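Jeldale Community Help > Home & Household > Paper and photos

How should I store a large lot of old letters and postcards?

Asked September 25, 2018
Viewed 1,472 times
3 answers

My aunt moved out of her house in Coltton in May and I ended up with the family papers. It's mostly letters and postcards, plus some receipts from the farm, a few school reports, and one thick bundle of seed catalogs that I may or may not keep. The oldest letters I've looked at are from before the First World War and the newest are from the seventies.

Right now everything is in two plastic storage tubs in my basement. The basement has a dehumidifier but it gets turned off in winter. The papers smell musty but I haven't found anything that looks like mold. A lot of the letters are still folded in their envelopes. Some bundles are held with rubber bands that have gone hard and stuck to the paper, and others are tied with string.

What I want to know:

Do I need to get them out of the plastic?
Should the letters be unfolded, or left in the envelopes?
How do I get the rubber bands off?
Is there any order I should put them in before I start? I'd like to be able to find things later, and a cousin wants to scan part of it.

I can spend a little on supplies but not a lot. I don't think any of it is worth money.

Comment: Have you asked the library in Coltton? They took some of our church records.

Comment (asker): I called. They would take the farm receipts but the letters stay with the family.

Answer 1 (accepted)
Member since 2011, 3,629 points

I did this for my mother's side over a couple of winters. Taking your questions in order, more or less.

The first thing is to get them out of the basement. That matters more than what kind of box you use. A closet on the main floor, on an inside wall, is good. Attics are too hot in summer and basements are too damp, even with a dehumidifier, and yours is off for part of the year. Keep the boxes off the floor in case a pipe goes.

Plastic tubs with tight lids hold in whatever moisture was in the paper when you closed them. Some kinds of plastic are fine and some are not, and unless it's marked you can't tell which you have. For the long term I'd use acid-free document boxes, the upright kind with a hinged lid. I bought mine from Skitbridge and have no complaints. Dovhaniuk sells the same size for a little less but the lids on mine came bent. Buy acid-free folders at the same time and save on shipping. If you can't buy everything at once, buy the folders first.

Before anything goes in a box, let the paper air out. Spread it in a dry room, out of the sun, for several days. The smell won't go away completely. If you do find fuzzy or powdery spots, put those pieces in a bag by themselves and deal with them later, outdoors, with a mask on.

Don't sort straight into the final boxes. You'll change your mind about the order. While I'm working I use shallow open cardboard boxes on the dining table, one for each person or each decade. They don't need to be acid-free, you're only using them for a few weeks. Ask at a grocery store or save the ones that come with canned goods. Low sides are the main thing, so you can get your hand in flat and not bend a corner.

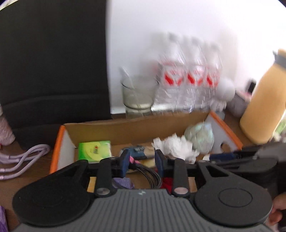
Shallow open box with orange rims, on a wooden tabletop

Write the heading for each box on a slip of paper and keep it with the pile. When the pile goes into a folder, copy the heading onto the folder tab in pencil. No ink, no sticky notes. The glue on sticky notes stays behind even if you can't see it.

On order: if the bundles were tied up by somebody in the family, keep each bundle together until you've read enough to know why. I broke up a bundle early on because the dates were all over the place, and later worked out that it was every letter from one brother while he was working out west. It took me a long time to put that back together. After that I went by the person who received the letters, then by date.

Unfold the letters. Folds are where paper breaks. Open each one slowly, lay it flat, and if it won't stay flat put it between two sheets of plain clean paper with a book on top overnight. Keep the envelope right behind the letter, since the postmark is often the only date you'll get. If a letter cracks when you start to open it, stop and leave it folded.

Rubber bands: cut them, don't pull. Where the band is stuck, leave that piece for now. Often it will flake off with a thin dull blade, like a letter opener held almost flat. If it's lifting the surface of the paper, leave it alone. A stain from an old rubber band isn't coming out. Take off paper clips and straight pins too if they come easily, and any staples that are rusting.

Clean, dry hands are fine for letters. I wore cotton gloves at first and tore two pages because I couldn't feel the edges. Wear gloves for photographs.

For scanning, do it after the flattening and before the boxes. Number the folder and use the same number in the file name.

Comment (asker): Thank you, this is what I needed. Moved the tubs upstairs tonight. Do postcards go in with the letters?

Comment (answerer): I keep them separate because of the size. Mine are standing up in a smaller box with a divider every 20 cards or so they slump and curl.

Comment: "20 cards or so they slump" took me a minute. There's a comma missing in there.

Answer 2
Member since 2016

Agree with most of the above. Two things to add.

Newspaper clippings should not touch the letters. Newsprint turns the page next to it brown. Photocopy the clippings and toss them, or give them their own folder.

Also don't laminate anything. My father laminated his discharge papers and there is no undoing it. Same goes for regular tape on tears. If you have to hold a torn letter together, put it in a clear polyester sleeve.

I wouldn't throw out the seed catalogs before you check inside them. People stuck letters in things.

Answer 3
Member since 2018

just scan it all and put it on a hard drive, paper is a fire hazard. we did my grandmas and it took a weekend

Comment: Keep the originals. Hard drives fail, and a weekend's worth of scans is usually missing the backs of the postcards.

Related questions

Removing musty smell from books
What pencil to use on the back of photographs
Is it safe to store photo albums flat?
Reading old handwriting, where to start
Donating farm records in Jeldale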